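# Nerndale Hill Climb: stuff people keep asking me

*Last updated 16 July 2019*

**Do I need a race license to enter?**

Nope! A club card and a regular driver's license will do for the road-going classes. The single-seaters are a different story, so email me first.

**How many runs do I get?**

Two practice, two timed. If it rains and we fall behind, the second practice goes. We cap the entry at 60 cars and it fills up fast, especially for the October meeting.

**My Mukeo failed the noise test last year. Can I bring it back?**

Sure, but please fix it first (stuffing steel wool up the tailpipe at the gate doesn't count, and yes, I've tried it). Testing opens at 8 and shuts at 11, no exceptions.

**Where do I park the trailer?**

In the bottom field, past the Santoso tire truck. The Clostier side is for spectators.

**How do I tell if my brake fluid is too old?**
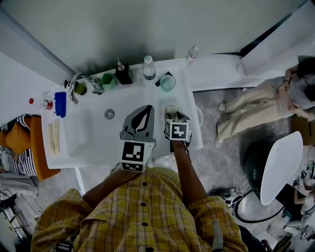
I change mine before every season, and I look at it again halfway through. Draw a little out of the reservoir and put it in something see-through – a small clear glass cup like the one on the right of that white counter would do, as long as it never goes back to the kitchen. Pale is good, brown means change it. And don't tip it down the sink, please!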